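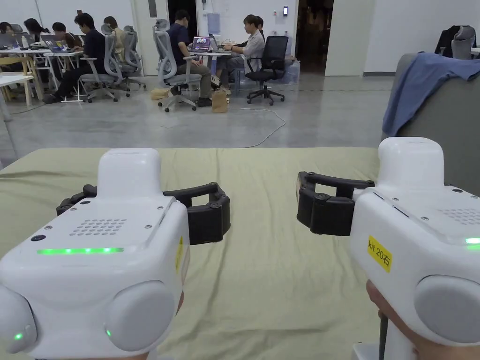
Is it any better than just driving the arm with a remote, or are you paying for the privilege of getting tired hands? So asked a reader under my May post on leader arms, and I've been meaning to answer properly ever since. I've now had the Jirnar pair from Drosness long enough to have opinions (and a slightly sore thumb), so let's get into it.

## The short version

Yes, for two-handed tabletop stuff, it's a lot better. You hold one gripper in each hand, do the job yourself, and the recording gets turned into something the robot can learn from. No arm in the room, no lag, no staring at a screen trying to figure out how far away the cup is. I folded cloth with them on day one and it felt like folding cloth while wearing big stiff mittens, and I mean that as a compliment! With the Kuipers leader arms I used before, it felt like folding cloth by mail.

## In the hand

Each unit weighs 700 grams. You won't notice for the first few minutes and then you really, really will. The handle sits under the body, so the weight is up over your fist and your wrist does the balancing. For pick-and-place I was fine. For anything where you hold both up in front of you and think about your next move, take breaks, and rest them on the table between takes.

The black jointed fingers are my favorite part. They open out into a wide, squared-off shape and there's enough reach to get hold of a bunched-up hem without the white housing bumping the table first. Thin things lying flat are another story. A sheet of paper on bare desk? Forget it. I put a soft cloth down under everything now, and the fingers can push into it a bit to get under an edge.

The green lights are bright and easy to read at a glance, even when your eyes are mostly on the job. I'd still like a buzz in the handle when a take starts and stops, since I often have my head tilted over the work and miss the light change completely.

One practical tip: **label left and right**. I know, they look nearly identical at a glance. But if you share a set, somebody will pick them up swapped, and you'll find out at playback when the robot reaches across itself like it's hugging somebody.

## How much you get done

This is where it beat the remote setup flat. My test job was folding a dish towel in half twice and sliding it to one side. I kept 137 good takes from one afternoon, and threw out 11, mostly my own fault (dropped corner, sneezed, started before the light). With the leader arms I'd have been thrilled with half that, and my shoulders would've been up around my ears.

The catch is that you can do things the robot can't. Your elbows go anywhere. The first batch I recorded had me twisting my wrist way over to tuck a corner, very elegant, and the arm simply can't get there. With a remote you learn that right away because the arm stops. With the Jirnar you learn it later, at your desk, with a cold coffee. So slow down, keep your wrists boring, and check a few takes before you record a whole pile.

## Software

Trorusora comes with it, and it's... okay. Trimming takes is quick and the side-by-side playback is lovely. Pairing the two grippers took me three tries, and the error message was just the word "retry." Export is one button, which I loved, but there's no way to tag a take while you're recording, so I ended up with a notepad next to me and a lot of scribbles like "good until the end."

Battery life was never a problem. The charging plug is a tight fit and I don't love how hard I have to pull on it.

## Price, and who should skip it

The pair is $3335 with the software included. That's real money if you're tinkering at home, and if your robot has one arm and mostly moves blocks from here to there, a cheap remote will do you fine. I'd also stick with the Kuipers arms for anything that needs you to feel where the robot's limits are, like reaching into a deep shelf.

For two-arm work with soft, floppy things, I'd buy the Jirnar again. I'm starting on zippers next, and I've already ordered a second charging cable just in case.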